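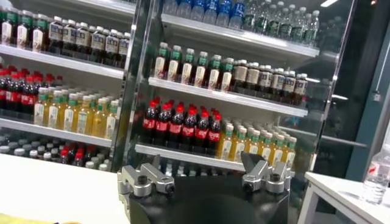

Two metal fingers and a wall of cold drinks. The drinks have never been the hard part.

Ask anyone at Clilum what the company does and you'll hear the word "retail." Stay past lunch on a Wednesday and you'll find that what it mostly does is laundry, or the small corner of laundry known as one cloth on one table.

Bottles suit robots. A bottle is stiff, it stands up, and it has the same shape at closing time that it had when the store opened. The company's software, Plavier, logged 2633 bottle pickups over the winter and fumbled 145 of them, a record that would get a teenager a talking-to and gets an engineer a slide at a conference.

Then somebody wanted the tables wiped.

"A rag has no front," says Tormod Fjeld, who runs the tests and has the patience of a man waiting for a bus in Berge. "It doesn't have a back either. You look at it, you make a plan, you touch it, and now it's a different rag."

The goal is modest: take hold of a crumpled cloth, flatten it, fold it in half. Fjeld's best run so far took 383 seconds. I timed myself at home that evening and came in at 2, though my corners were sloppy and I had to be asked.

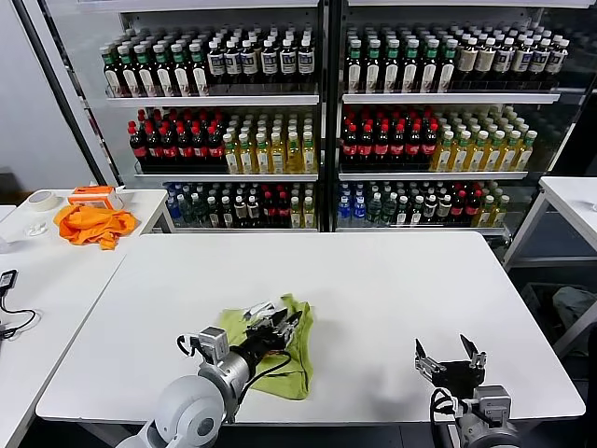
So can you buy a robot that does the folding?
A few companies will happily take a deposit, but for ordinary towels in an ordinary house you'll be faster on your own for years yet.

Peiyu Lu, who writes the grasping code, is cheerier than her numbers. She points out that a rival outfit, Rindon, spent two years teaching a machine to fold shirts and then sold the whole thing to a hotel that only needed napkins. The napkins, she says, look great.

Her own apartment has a chair with clothes on it. She has no plans to automate the chair.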